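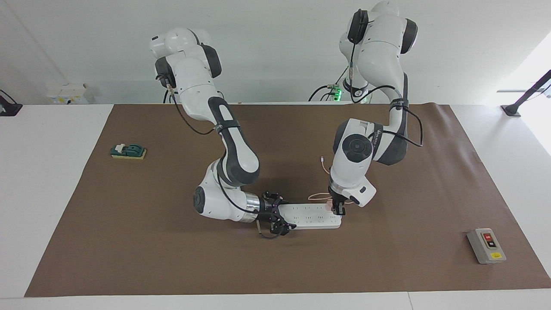
Descombe cops pulled over 282 drivers on Vogler Avenue in July, and I finally got my hands on the numbers. The police department put them up on the city website with no announcement at all, under a tab I'd never clicked before, and a reader was nice enough to send me the link (thank you!).

Some background if you don't live on the east side. Back in the spring the department moved a bunch of its traffic officers onto Vogler, between the Ganulwood line and the old Studeck building, after folks complained for months about people flying through there. The limit is 30. I drive it most mornings and I can tell you that doing 30 gets you honked at.

So what did all those stops get us? Tickets in 60 of them. The rest ended in a warning, or in nothing written down whatsoever. Eight people were arrested, mostly on old warrants, and the report doesn't say whether any of those eight were speeding in the first place. I'd sure like to know.

I called the department and got Lieutenant Vivek Rana, who runs the traffic unit and was pretty patient with me considering I caught him at lunch. He said warnings are the point. "We want people to slow down, and a conversation does that most of the time," he told me. He also said speeds on the avenue have dropped, but when I asked by how much he said the study isn't done yet. I asked when it would be done. He said he'd get back to me.

What bugs me is what got left out. The report gives you the block and the hour for every stop, which I'll admit I spent way too long scrolling through, but the column for the reason is blank on page after page. There's also nothing on the race or age of the drivers. The department's own written policy says officers are supposed to fill in both – I went and looked it up – so either they aren't doing it or somebody took it out before posting. Rana said it was a software problem and that the officers are recording everything the way they should. He said a corrected version is coming.

Maybe so! I've had software eat my homework too. But the city council is being asked to keep the extra patrols going through next year, and the overtime for that isn't small. It'd be nice if the people voting had the whole report in front of them, with the columns filled in.

My neighbor across the street thinks I'm making a fuss over nothing. She says her kids can cross at the bus stop now without her standing in the road waving her arms, and she'd take twice as many stops if she could get them. I get that. The guy at the muffler shop told me he's been stopped on three different occasions since spring, never got a ticket, and was never told why. I get that too.

The council takes up the patrols at its next meeting, and public comment comes first, so show up early if you want to talk. Sign-up sheets are by the door. I've put in a written request for the missing columns and for whatever exists of the speed study, and I'll post both when I have them – if you were one of the drivers stopped on Vogler in July, drop me a line, I'd love to hear how it went.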